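Desk clear-out

A desk clear-out is the job of taking everything off a desk, sorting it, and putting back only what gets used. I've been writing these home entries for Ornwood for a while now and this is the one I get the most mail about, so I've made it longer than the old version (sorry, Roos Meijer, I know you liked the short one!).

The name covers two jobs that people tend to do on the same day. One is the small stuff, meaning pens, pencils, sharpeners, erasers and tape. The other is the boxing up of whatever doesn't belong on a desk in the first place.

Small stuff

Most people start with the pen holder, and so do I. You tip it out or pull things a fistful at a time, try each pen on scrap paper, and sort as you go. Clear-barreled pens are a gift here, you can see the refill without uncapping anything. Pencils get sharpened or they go. I once pulled 21 pens out of one mug and kept 2, and I still feel a little guilty about the green one.

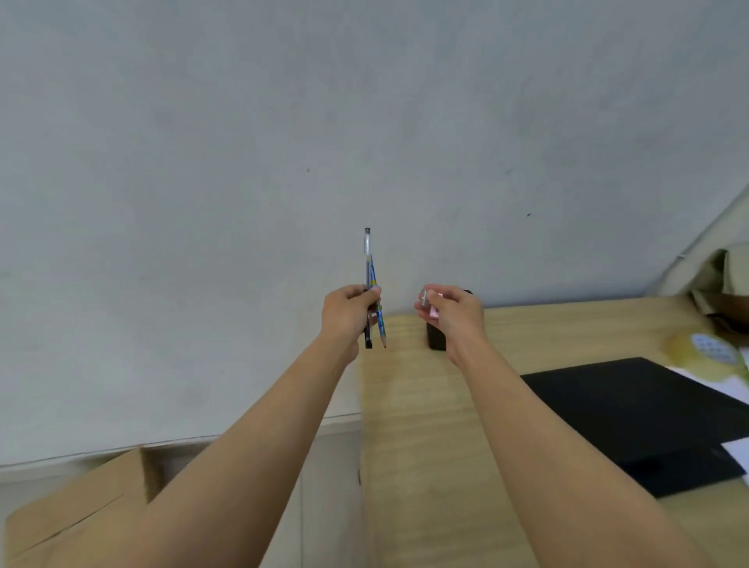
A pen and a blue pencil in one hand, with the black pen holder behind the other.

There's an old argument over whether pencils should stand point up or point down. I'm a point-up person, though my sister says that's how you get graphite under your fingernails, and she has a point (ha). Folders and loose paper usually wait until the small things are finished. Do paper first and you'll be reading old letters on the floor until dinner.

Boxing up

Anything you want to keep but don't need within reach goes in a carton. Used cartons are fine for this, and I'd much sooner reuse a scruffy one than buy new. Look at the bottom flaps before you fill it, and press the tape down along the whole middle seam. If the old tape is wrinkled or torn, run a fresh strip right over it. Paper is heavy, so a small carton beats a big one every time!

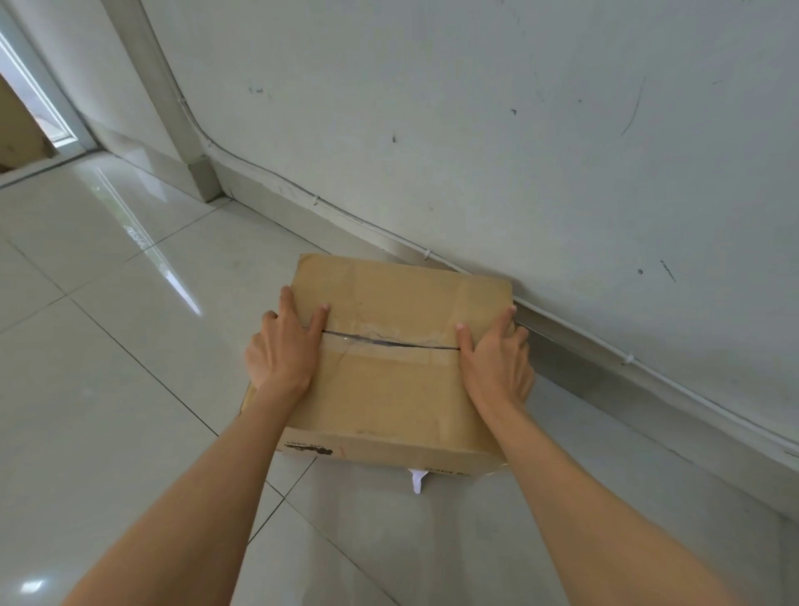

Hands on the top flaps of a used cardboard carton, with clear tape over the middle seam.

Write on the side of the box as well as the top, in case it ends up in a stack. I just put the room and the month, so mine says "desk, July" and I've always found things again.

See also: Drawer dividers; Packing tape; Pencil sharpener

Last updated Jul 21, 2023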